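# Besilano 1051 Table Top – Marble Pattern, Rectangular

Replacement and new-build top for cafés, staff rooms and light commercial fit-outs. Supplied as a top only. Bases are ordered separately.
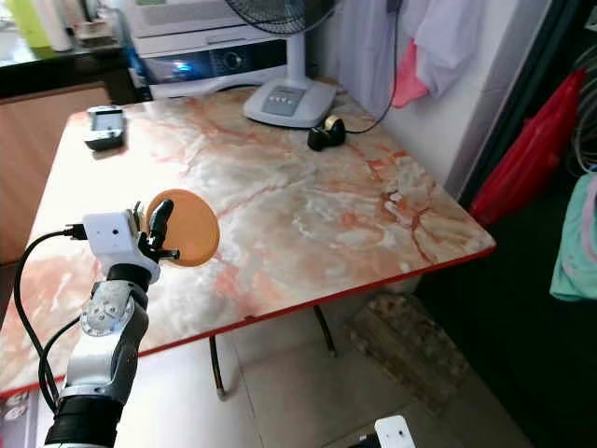 ## General

The Besilano 1051 is a rectangular top with a marble-patterned face, suited to indoor use on a twin-pedestal or four-leg base. The pattern is printed and repeats between tops, so adjoining tables can be matched from later orders provided the colour code on the original docket is quoted. Tops are not book-matched and the veining will not run continuously across a join.

Tops are made to order at the Sandport works. Stock colours are held as blanks and cut on receipt of order; non-stock colours are subject to minimum quantities.

## Specifications

| Item | Value |
|---|---|
| Product code | BES-1051-M |
| Shape | Rectangular, square or radiused corners |
| Surface | Marble pattern, satin finish |
| Underside | Balanced backing, neutral grey |
| Corner radius (if ordered) | 6 mm |
| Maximum evenly distributed load | 60 kg |
| Minimum base spread | 202 mm each side of centreline |
| Use | Indoor, dry areas |

The load figure applies to a top fixed at all supplied insert positions. Tops fixed at fewer positions are outside warranty.

## Bases and fixings

Threaded inserts are fitted at the works to suit the Drasar twin-pedestal base. A second pattern for the Zacharopoulos four-leg frame can be drilled at no charge if requested with the order. Field drilling is permitted, but depth stops must be used and the hole kept clear of the edge by at least 60 mm.

Machine screws are packed with the base, not the top. Do not substitute longer screws. Tighten by hand – impact drivers will strip the inserts.

## Care

- Wipe down with a damp cloth and neutral detergent. Dry after cleaning.
- Remove coffee, beetroot, turmeric and red wine promptly.
- Do not use cream cleansers, steel wool or bleach-based sprays.
- Use a trivet under cookware and a coaster under hot mugs. The satin finish will show heat marks sooner than a matt one.
- Felt or silicone pads are recommended under equipment with hard feet.

Small scratches cannot be polished out. A colour-matched filler stick is available for edge chips (code BES-FS).

## Ordering

Quote the product code, finished length and width in millimetres, corner type and base pattern. Dimensions are taken as finished size, including edging. Colour samples are posted free within Australia; allow for slight variation between sample and supplied top.

Made-to-order tops cannot be returned except for manufacturing fault. Inspect before signing – freight damage must be noted on the carrier's docket and reported to Sandport dispatch with the carton retained.

## Warranty

Six years on delamination and edge adhesion in normal indoor use. Excludes impact damage, heat damage, water entry through field-drilled holes and tops stored on edge without support.

Sheet revised 29 May 2023. Replaces all earlier 1051 sheets.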